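# 把瓶子拿下来，再放回去

Hideck 的数据采集间在走廊尽头，早上八点半开门。第一件事是摆东西。值班的人拿着平板，对着当天的清单，把书、杯子、玩具、药盒一件件放到架子上，放完后退两步看一遍，再按下确认。九点以前，第一条数据开始录。

任务清单上现在有 229 项。最短的一项只有五个字：“取下矿泉水。”操作员戴好手柄，机械臂往前伸，夹爪张开，对着瓶身慢慢靠过去。瓶子后面是隔板，上面一层是一排书，夹爪抬高一点就可能碰到。这样的动作，每一项要录够 200 条合格的才算完。 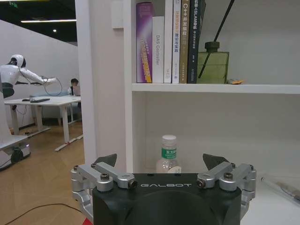

**撰文｜Lucero Huaranga**

我在 Hideck 待了一周，大部分时间坐在操作员旁边的塑料凳上。来之前我以为会看到很多代码，结果看到的主要是摆放、抓取、复位，然后再摆放。

这家公司做的事情说起来简单：由人遥控机器人完成家里和办公室里常见的动作，把过程中的画面、关节角度和夹爪开合一起记下来，交给做模型的客户。模型从这些记录里学习，看到什么样的画面，手该往哪里走。客户之一是 Stikesis，他们想要一个能收拾架子的系统，要求是换一个架子、换一批东西也能用。

难处就在“换一批东西也能用”上。

## 一条数据是怎么来的

录一条“取下矿泉水”，顺利的话用时不到一分钟。操作员先让机械臂回到起始位，屏幕上显示任务文字，脚踩踏板，开始记录。靠近、对准、闭合、抬起、后退，放到指定位置，松开，再踩一次踏板，结束。

接下来操作员要自己给这一条打分，四个选项：合格、合格但有停顿、失败、作废。失败的也留着，有的客户专门要失败的数据，用来训练模型判断什么时候该重来。作废的指设备掉线、画面丢失，或者录的时候有人从镜头前走过去，当天晚上就删掉。

一个熟练的操作员一天能交 80 条合格的。新人头一周往往连一半都到不了，问题多半出在手腕上。人拿瓶子的时候，手腕会自己转到合适的角度，人不会去想这件事。遥控的时候得想，想了就慢，慢了就会在瓶子前面停住。停顿多的数据训练出来的模型也爱停，机械臂伸到一半，悬在那里，过几秒再动。采集间的人管这种毛病叫“发呆”。

培训新人的办法是让他们先练一天不录制的。师傅只提一个要求：看手腕镜头，少看全景。手腕镜头装在夹爪附近，视野下方是夹爪自己，指尖和瓶子的相对位置看得最清楚。全景镜头看着舒服，对距离的判断却差得多。我试了一个下午，眼睛总忍不住往全景画面上跑，瓶子被我碰倒了好几回。

## 透明的东西

在操作员中间，物件有好拿和难拿之分。书立着的时候难拿，两边挤得紧，指尖插不进去。毛绒玩具好拿，捏哪儿都行，麻烦在放下，放下以后常常歪倒。塑料袋最难，每次的形状都不一样，深度相机给出来的数值也乱跳。

透明瓶子排在中间。瓶身透光，传感器有时会把它后面的隔板当成瓶子的表面，给出的距离偏远。好在大多数瓶子有标签和瓶盖，模型学到后来，会去找这两样东西。这就带来另一个问题：把标签撕掉它还认不认得？清单里因此多了一组任务，内容和原来一样，瓶子换成没有标签的。

反光的金属件也有类似的情况。勺子放在桌面上，角度一变，亮的地方就换了位置。组里的做法是多录，变着角度录，灯也换着开。

## 架子要乱到什么程度

每录完 10 条，架子要重新摆一次。怎么摆，由一个叫 Sotham 的内部程序决定。它从物件库里抽出一批东西，给每一件指定层和格，再由人照着放。程序只管到格，格子里面放前放后、朝哪边，留给摆的人自己定。

我问过为什么不让程序全管了。采集组的组长说试过，程序给出精确坐标，人拿着尺子量，一次摆放要二十多分钟，而且摆出来像货架，间距均匀，标签朝外。真实人家的架子没有这样的。杯子会挡在瓶子前面，包带会垂下来，文件上面会压一卷线。模型如果只见过整齐的架子，到了用户家里就不会伸手了。

可是让人来摆，人也有习惯。组里有一段时间的数据，杯把大多朝右，查下来是摆东西的两位同事都用右手，放下去顺手就是那个方向。模型学会了从右边去够杯把，遇到朝左的就绕远路。后来清单上加了一行字：杯把方向每次要变。这行字现在还在，字号比别的大。

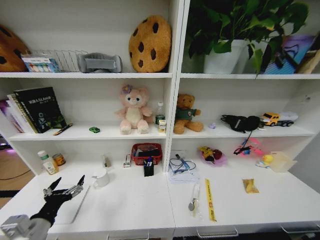

*双格置物柜，下层左侧的白色马克杯杯把朝左。*

除了朝向，遮挡也要管。一件东西被挡住多少还算“可见”，组里争论过。标注的同事用的是一套叫 Perrin 的工具，会在每条数据的第一帧上把目标物件圈出来。圈得太宽，前面的杯子也进去了；圈得太窄，只剩一截瓶盖。现在的规定是只圈看得见的部分，另外填一个遮挡等级，共 4 级。最高一级的数据单独存放，不和普通数据混在一起算成功率。

## 语言也要录

任务文字最早是工程师写的，句式统一：“抓取 A，放置于 B。”Stikesis 的人看过以后提出，用户不会这样说话。于是每一项任务要配几种不同的说法，由采集组的人轮流写。

这项工作没有人抢着做，但写出来的东西比动作本身有意思。同样是拿一只玩具熊，有人写“把小熊递给我”，有人写“那个粉的，对，熊”，还有人写“靠中间隔板的毛绒玩具”。第二种说法一度被审核退回，理由是指代不明。写的人不服，说自己家里人就是这么讲话的。最后保留了下来，前提是架子上同时有不止一只熊的时候，颜色必须写对。

方位词的麻烦更多。“左边”指机器人的左边还是说话人的左边，文件里规定一律以机器人的视角为准。“上面”可以是上一层，也可以是压在某样东西的上面，得看上下文。有一条说明专门讲“旁边”，写了半页纸，读完我仍然不太确定隔着一个小物件还算不算旁边。

## 下午四点

下午四点以后效率会掉。操作员的肩膀开始发酸，合格率的曲线在后台看得很清楚，每天都往下走一段。组里改过排班，让每个人录一小时，摆半小时，再去标注半小时，曲线平了一些。

这个时候也常常是设备出小毛病的时候。夹爪指尖的橡胶磨光了，捏瓶子打滑，要换。手腕相机的镜头上有了指印，画面发雾，如果没人发现，半天的数据都得返工。墙上贴着一张检查表，第一项就是擦镜头，后面的签名格填得很满。

我问一位操作员，拿同一个瓶子拿上两百次，是什么感觉。她想了想，说前二十次会琢磨怎么拿得好看，中间就不想了，快到最后又会认真起来，怕作废。她说现在去超市，手伸向货架之前会先看一眼瓶子后面有多大空当。

那天她交了 76 条。收工前要把架子复位，第二天的清单已经排好了，第一项是从书和书之间抽出一本，任务文字还缺两种说法，等着明早有人来写。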